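Resistant starch

6 min read · 874 shares · 3 comments

Resistant starch is the part of dietary starch that gets through the small intestine without being digested. It reaches the large intestine more or less whole, where bacteria ferment it. Counted as a kind of dietary fiber by most nutrition writers, though on a food label it may end up under fiber, under starch, or split between the two depending on how the lab did the test. Found in beans, oats, green bananas, raw potatoes, and in cooked potatoes or rice that have been cooled.

Not the same as "slow starch." Slow starch is digested, just later. Resistant starch is not digested by the body's own enzymes at all. The two get mixed up a lot, including on packaging.

Background

Starch is long chains of glucose. Two main forms, amylose (mostly straight) and amylopectin (branched). Branched chains give enzymes more ends to work on, so foods high in amylopectin tend to break down fast. Straight chains pack tight. High-amylose foods usually have more resistant starch, but cooking and storage change the numbers a lot, so the raw figure for a grain says little about what is on the plate.

For a long time it was assumed that nearly all cooked starch got absorbed. Work in the early 1980s on measuring fiber kept turning up starch that survived the enzymes in the test tube, and the name comes from that. Later studies in people confirmed that some starch does reach the colon.
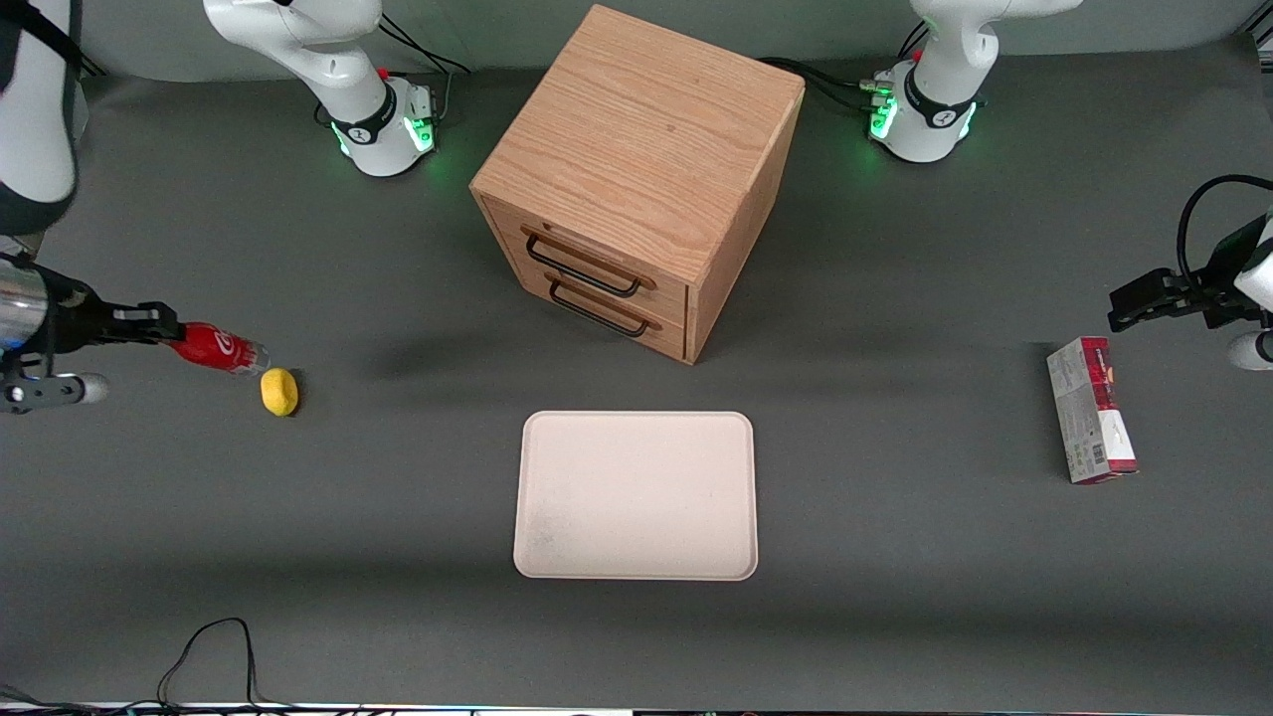 Page last changed: July, 4:10 p.m. (minor edit, types section)

Types

Usually sorted into types by the reason the enzymes can't get at it.

Type 1. Physically trapped. Starch inside whole or partly milled grains, seeds, and legumes, walled in by the cell structure. Grinding frees it. Whole cooked lentils have more than lentil flour does.

Type 2. Raw granules. Tightly packed starch in uncooked potato, green banana, and high-amylose corn. Heat and water undo most of it, high-amylose corn being the main exception as it holds up better in baking.

Type 3. Retrograded. Forms when cooked starch cools and the chains line up again. Cold potatoes, cold rice, day-old bread. Reheating gently does not get rid of all of it.

Type 4. Chemically changed starch. Made for the food industry, not found in nature. Shows up as modified starch in ingredient lists, but not every modified starch is resistant.

Type 5. Starch bound up with fats. The newest group and not every author uses it.

A single food can hold more than one type. A pot of beans, cooled overnight, has types 1 and 3 together.

Digestion and fermentation

In the colon, bacteria break resistant starch down and give off gases and short-chain fatty acids, mainly acetate, propionate and butyrate. Butyrate gets the most attention because the cells lining the colon use it as fuel. How much is made varies a great deal from person to person. Depends on which bacteria are there in the first place, and what else was eaten. Some people lack the species that start off the process and seem to get little from raw potato starch but do fine with other sources.

Energy value is lower than for ordinary starch. Digestible starch gives 4 calories per gram, resistant starch gives closer to half of that, all of it by way of the bacteria.

Effect on blood sugar

Swapping digestible starch for resistant starch lowers the rise in blood sugar after a meal. That much is fairly well supported. Part of the effect is simple: less digestible starch was eaten. Whether there is a lasting effect on insulin sensitivity is less clear, trials are small and use very different doses. Adding resistant starch on top of the usual diet, with nothing taken away, does much less.

The "second meal effect" is the finding that a high-fiber or legume meal can soften the blood sugar response to the next meal. Resistant starch is one explanation for it. There are others.

Food sources

Amounts depend on variety, ripeness, cooking, and storage, and published tables disagree with eachother. General order, high to low:

Raw potato starch and green banana flour. Very high, but only if not heated.
Uncooked rolled oats, as in overnight oats.
Cooked beans, peas and lentils.
Cooled cooked potatoes, pasta, barley, rice.
Fresh white bread and hot mashed potatoes. Little.

Bananas lose most of theirs as they ripen, the starch turns to sugar. A fully yellow banana with brown spots has almost none.

Kitchen handling

The cooling method is the one most often passed around. Cook, cool, keep in the refrigerator overnight, eat cold or reheat. The gain is real but modest for most dishes and should not be taken as making the food low in carbohydrate.

Rice needs care. Spores of Bacillus cereus survive cooking and can grow if rice sits out at room temperature. Usual advice is to cool it quickly in a shallow layer, refrigerate promptly, and reheat until steaming hot if it's going to be eaten warm. Leaving it on the counter all afternoon does not make more resistant starch worth having.
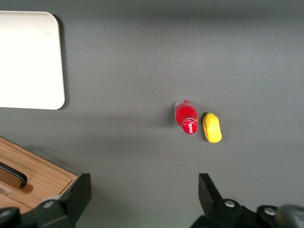 Kwok, in the comments, objects that the cooling advice is oversold. I ate cold potatoes every day for 2 months on the strength of articles like this one and my meter readings barely moved, what did move them was eating a smaller portion, and the page should say so higher up.

The point is a common one and fits with the trials, where portion size usually matters more than temperature.

Supplements and added starch

Sold as loose powder (raw potato starch, green banana flour, high-amylose corn) and added to breads, bars, and pasta to push up the fiber figure. Brands include Harnetti, a pasta made with high-amylose flour, and Flaladix, a powder meant to be stirred into cold drinks. Kollau sells a banana flour. None of these has been compared head to head in a published trial. Heating the raw powders in soup or baking undoes most of the point.

Side effects

Gas, bloating, cramps. Mostly at high doses or when intake goes up fast. Tends to ease over a few weeks. People with irritable bowel syndrome may do worse on some sources, and beans in particular bring other fermentable carbohydrates along with them. Anyone using insulin or other blood sugar medicine should talk with their doctor before making a big change in starch intake, as doses may need adjusting.

Measurement

Lab methods try to copy digestion. The sample is treated with enzymes for a set time, and whatever starch is left gets measured. Older methods chewed or minced the food first, newer ones use a standard grind. Results from different methods should not be put side by side, which is the main reason the food tables don't match. The other check is to collect what leaves the small intestine in volunteers with an ileostomy. Slow, costly, seldom done.

Open questions

Best dose. Whether type matters more than amount. Whether benifits seen over a few weeks hold up over years. Long trials are few, and most are in people who already had some condition, so carrying the results over to healthy people is guesswork to a degree. Also unsettled is how much the average diet supplies, as intake surveys rarely record if the potatoes were hot or cold.

Related articles
Amylose
Dietary fiber
Glycemic index
Short-chain fatty acids
Overnight oats
Legumes in the diet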